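Table Activity Assistant – part-time, Londach
Posted 2023-11-08

Skatora is looking for one person to help with our table activities in the Londach space. The work is simple but it needs patience and a good eye for small things. You do not need a special diploma.

What we do
Visitors come to our room and do small tasks at the table: they sort colored pieces, put blocks into a tub, and clear everything away again for the next visitor. One session takes 96 minutes with the break. We have a maximum of 7 visitors in one session, and there is always one member of our team in the room with you.

What you will do
Prepare the tables before each session and tidy them after.
Check that all cubes, blocks and small pieces are back in their boxes. Our full collection has 200 pieces, and the small ones like to hide under the chairs.
Wipe the tables and wash the tubs.
Write a short note after the session – what was missing, what was broken, what we should buy.

What we ask from you
You are 18 or older and can work 5 mornings in a month.
You can stand for a long time and carry light boxes.
You speak enough English to explain a task in a friendly way. It does not have to be perfect, mine is also not.
You come on time, because the visitors wait at the door.

Where you will work
The room is large and open, with a tall glass wall on one side, and there is a smaller room with red chairs where we hold our meetings. Please dress in layers, the mornings in November can be cold here.

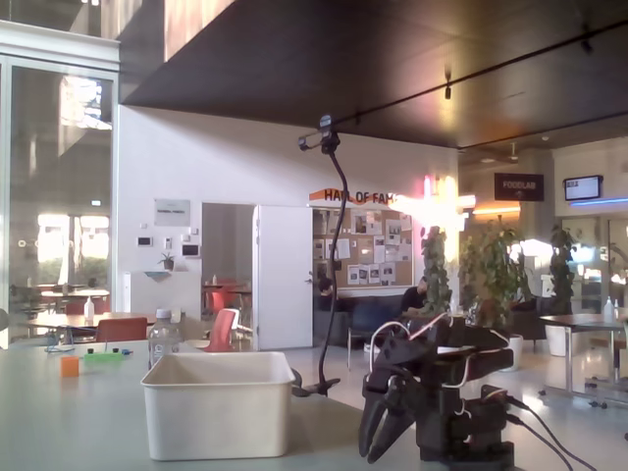 What we offer
Paid hours, also for the two training mornings.
Coffee, tea and a warm lunch on working days.
A written reference after your first season, if you wish to have one.

How to apply
Send a short letter and your free mornings to Yufang Dong at the Skatora office. A CV is welcome but not necessary. Questions about the hours or the pay can go to Jinlong Jiang – he answers usually on the same day. We invite people for a talk as the letters arrive, so please do not wait too long.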